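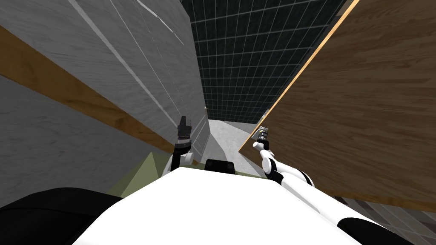
2 min read

In September 2022 I spent a morning at the Hadell open day. The lab tests household robots in simulation before anything moves in a real home, and I went mainly to hear about the rules it follows.

Cherry Mae Malabanan ran the tour. Her group uses a 14-page code of practice it wrote with Zedell. Every simulated run has a written pass condition, set before the run starts. If someone changes the condition later, the old results are thrown out.

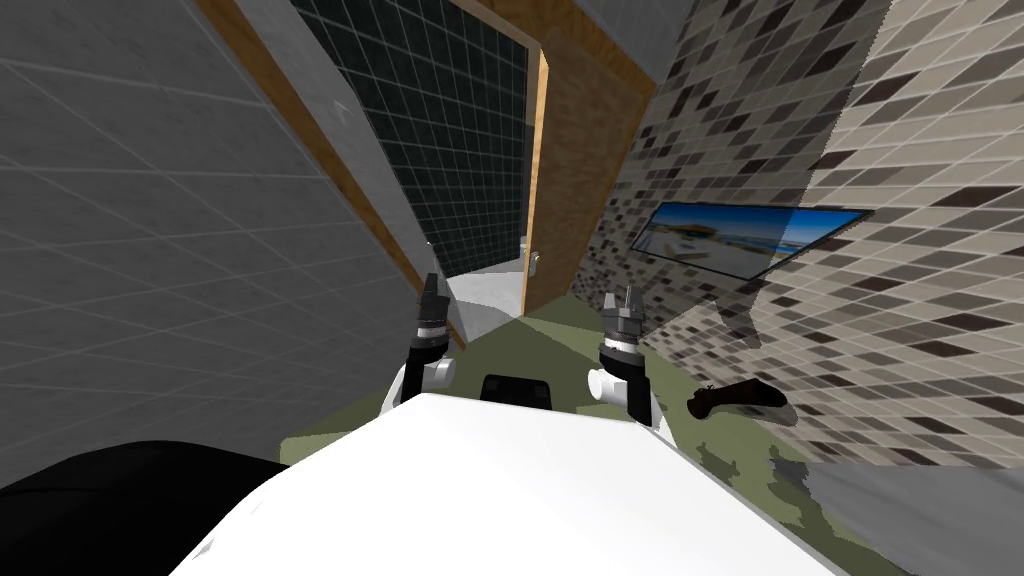 Doorways get a section of their own. An arm has to slow down near a door or a frame, and any contact is logged, even a light one. The log keeps failed runs next to good ones. The set we were shown had 1,092 entries.

Yeison Huamán covered grippers. The code says fingers stay open until the target is confirmed, and a person reviews 10 runs from each batch by eye.

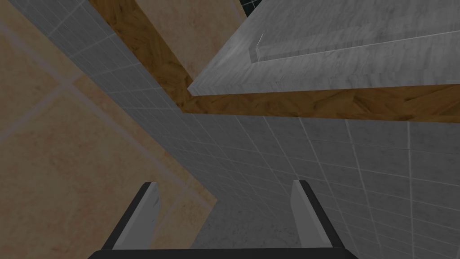
Gripper open between tiled walls, simulated view.

I asked whether a pass in simulation counts toward sign-off on hardware. It doesn't. Hardware has a separate checklist, which visitors could read but not take home. A revised code is due in June.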